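The Case for One Good Basket

I have strong feelings about baskets, and I'm going to share them. Every home needs one that sits out in the open, on a table or a counter, where the day's small stuff can land. Keys, mail, the tape measure, the glove that lost its partner somewhere in December. Give all of it one place to go and the rest of the room gets easier to live in!

I know the case against. My neighbor Tsutomu Hirano thinks an open basket is a junk drawer without the decency to close. He keeps his things in lidded boxes with labels, lined up in the hall closet of his apartment in Pevivstead, and I admit they look terrific. But a lid is one more thing to lift, and a closet is one more door. I tried his way for most of a year and my keys ended up on the stove.

A basket asks so little of you. You walk by, you drop the thing in, you keep going. You'll do that 365 days a year, even tired, even with groceries in both arms. And when it fills up you can see that it's full (a drawer will hide its troubles for a decade). Mine gets emptied every Sunday night, down to the bottom, and I love those ten minutes more than I should.

Shape matters too. I like a rectangle over a circle, because envelopes lie flat in it and it can sit square against a wall. Sides that lean outward are easier to reach into. And please, get a rim with some heft – a thick braid feels wonderful in the hand, and you'll be picking this thing up a lot. Dark brown weave on a white table is about as handsome as household storage gets.

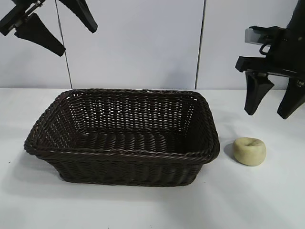

Should the basket have a liner? Only if you plan to keep coins, pins or anything crumbly in it, and even then a folded dish towel does the job.

I'd skip the dividers as well. Once you start sorting inside the basket you've built Tsutomu's closet all over again, only smaller. Let it be a jumble from Monday to Saturday. Pick one you enjoy looking at, put it where your hands already go, and tip it out once a week.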